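**Trovbridge, 28/01/2025**

# Flernance Reports Results for Fliker, a Training Method for Two-Arm Food Handling

Flernance today released a technical report on Fliker, a method for training two-arm robots to plate and move soft food items. The report covers the design of the method, the test procedure, the results on three table tasks, and the known limits. The work was carried out at the company's Trovbridge laboratory.

Soft foods are a difficult case for small grippers. A slice of cake changes shape under light pressure, and the force needed to lift it is close to the force that marks it. Policies trained only on rigid objects tend to close too far. Policies trained to be cautious tend to drop the item during transfer.

Fliker treats the grasp and the transfer as separate stages with a shared view of the table. In the first stage, the policy proposes an approach angle and a closing width for each arm. In the second, it predicts a short series of arm motions and checks the item's outline against its outline at the moment of contact. If the two differ by more than a set threshold, the closing width is reduced and the motion is planned again. No force sensor is used at any point. The correction comes from camera input and joint position alone.

Training data consisted of human-guided demonstrations recorded on a tabletop station with two arms mounted on a common rail. Each demonstration began from a fresh layout of trays and plates, and operators were told to vary the position of the food item between runs.
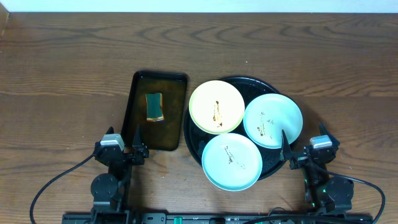
The demonstrations were split by layout. No layout used in training appeared in the test set, and the lighting in the test room was changed between sessions. The report compares Fliker with a single-stage baseline trained on the same demonstrations for the same number of steps.

The three tasks were moving a cake slice from a tray to a plate, moving a plate from one tray to another, and turning a slice upright before placing it. A run was scored as a success only if the item reached the target without visible tearing and no plate left its tray by accident.

On the first task, Fliker succeeded in 98 percent of runs. The second task produced similar figures for both methods, as expected for rigid items. The third task remained the hardest. Most failures there occurred during the turn, when one arm released before the other had a stable hold. Across all tasks, replanning was triggered in 18 percent of runs, and added over 3 seconds to the affected runs.

"The outline check is a simple idea and it does most of the work," said Amândio Matos, lead author of the report. "When we removed it and kept everything else the same, the cake task fell back close to the baseline. The two-stage split helped less than we had expected."

The report lists several limits. Sauce on a plate can be read as part of the food outline when the two are close in color, which leads to needless replanning. Glossy trays cause a related problem where reflected light hides the lower edge of a slice. The method also assumes that the item is fully in view at first contact, so stacked or covered items are outside its scope. Items that flow, such as custard or soft cheese, were not tested.

The test procedure was prepared with Yang, a supplier of kitchen automation software, which also reviewed the scoring rules before the trials started. Yang did not take part in training or in the analysis of results.

Flernance plans to extend the work to bimanual handoffs, in which one arm passes an item to the other above the table. A revised version of the turning task, with a separate release signal for each arm, is in preparation. Speed was not a goal of the current study, and the company makes no claim about use in working kitchens.

The technical report, the scoring sheet and the layout split are available on request from the Flernance research office in Trovbridge. Requests for the full demonstration set will be handled individually and require a signed data agreement.

**About Flernance**

Flernance develops control and learning software for small robotic arms, with a focus on handling soft and irregular items.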